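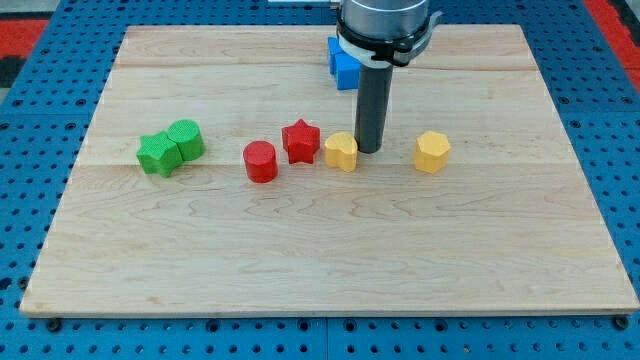

Tabletop Robots and the Rulebook: A Gallery

Last updated: 6th October

Every shop with a robot arm now seems to have a binder of good practice to go with it. We spent part of September reading the one written for small bench setups at Idum, put together with help from a consultancy called Brunberg. It runs to 62 pages. I came away thinking maybe nine of them would change how anyone works.

The shot on this page is of the kind of job the binder has in mind: colored blocks on a wooden board, and an arm with a plain dark tube coming down over them. The notes go with it, clause by clause, where I had something to say.

Layout. The binder wants "a defined work area with a visible boundary." A pale board on a blue pegboard table does that well enough. Whether the arm respects the edge is a question for the software, and the binder gives that half a page.

Test pieces. Stars, cylinders, a heart, a hexagon. The rule says to use "varied geometry." Fine, but these all look to be about the same height, and a setup that passes on them has told you very little about a tall part next to a short one. I would like to see that written down.

Spacing. The two green pieces sit right up against each other. Good. Clause 38 lets you space every part out evenly before a trial, and I have never seen a parts bin that polite.

Clearance. The tip is just over the wood, next to the yellow heart. Rikent's house rule asks for a logged stop height before each run. Idum's asks for "adequate clearance" — adequate to whom, it does not say.

Repeat trials. Idum calls 200 cycles a pass. Ó Riain, who supply a similar bench, ask for 453 and won't explain the number. I trust neither. Tell me what failed and what was on the board when it did.

Sign-off. One signature, one box, no space for comments. If you fix a single page, fix that one.

14 shares | 6 comments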